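**Drawer front reached correctly, box grasp planned with the wrong orientation**

Posted by Brittany Bélanger, February 25, 2022

Our laboratory operates a two-arm cell running the Evetti planning stack, release 2. The right arm manages the drawer and the left arm is assigned the red shortbread box. The workspace view and a wrist view are reproduced directly after this paragraph.

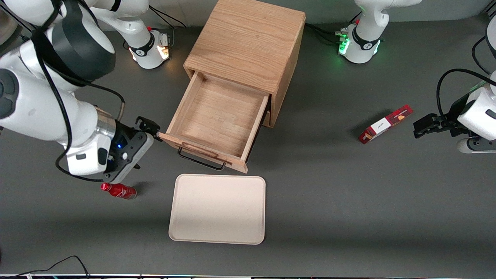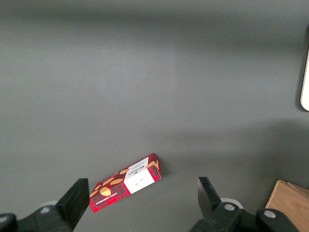 The planner returns a grasp for the box that is aligned with the table axes and ignores the diagonal of the package. The yaw error is roughly 25 degrees. The drawer motion is planned correctly with the same configuration. Hand-eye calibration was last performed in December. We would be grateful for advice on which module to examine first.

---

**Shirley Fraser**

Please examine the pose filter before repeating the calibration. A calibration fault would ordinarily shift the position of the grasp as well, and your report mentions yaw only.

In Evetti, the box estimator falls back to an axis-aligned fit when the segment contains fewer than `min_points`. The default is 200. A flat package seen from a distance can fall under that limit. We recommend the following:

1. Set `min_points` to a lower value for flat objects.
2. Enable `log_fit_type` and confirm whether the entry reads `aabb` or `obb`.
3. Average the yaw over 5 consecutive estimates before the planner is called.

The drawer is handled by the articulated-object module, which does not use this estimator. Should the log already read `obb`, kindly post the transform tree for the left wrist.

---

**gilani_support_desk**

We had the same problem at the Dundthorpe site. Restarting the perception node resolved it. The cause was not identified.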